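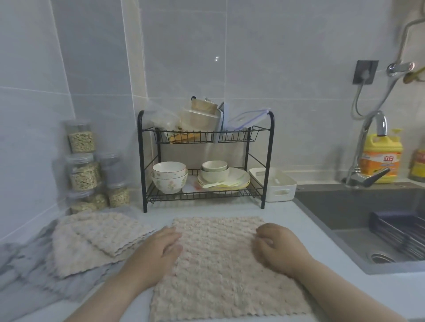
¿Qué nivel hace falta para apuntarse al curso de grabado en linóleo?
Ninguno. El grupo de iniciación parte de cero y dedica la primera sesión al manejo de las gubias y al traslado del dibujo a la plancha. Quien ya haya grabado puede entrar en el grupo de continuación, que trabaja con plancha perdida y varios colores.

¿Cuánto dura y cuándo empieza?
Son 11 sesiones de tarde en el taller Orkuritz, a partir de octubre. En diciembre se para dos semanas y las sesiones se retoman después en el mismo horario, de 18:00 a 20:30.

¿Qué material está incluido?
Tintas, papel de prueba, uso del tórculo y 4 planchas por persona. El papel para la edición final se compra aparte. En el taller vendemos Trurier de 250 gramos, por hojas sueltas, pero se puede traer otro.

¿Tengo que llevar mis propias gubias?
No hace falta, hay juegos para todos. Si prefiere usar las suyas, tráigalas afiladas.

¿Qué tamaño máximo admite el tórculo?
La pletina mide casi 500 mm de ancho. Para planchas mayores estampamos a mano, con baren o cuchara.

¿Puedo recuperar una sesión perdida?
Sí, en el otro grupo y dentro del mismo trimestre, siempre que quede sitio. Hay que avisar por correo el día anterior.

¿Se exponen los trabajos?
Al terminar el curso colgamos una estampa por alumno en la sala Wasilewska. Participar es voluntario. Las obras se recogen durante las dos semanas siguientes al desmontaje.

¿Hay un curso intensivo?
En verano, en la sede de Nollton. Las plazas se anuncian en mayo y la inscripción se hace con el mismo formulario.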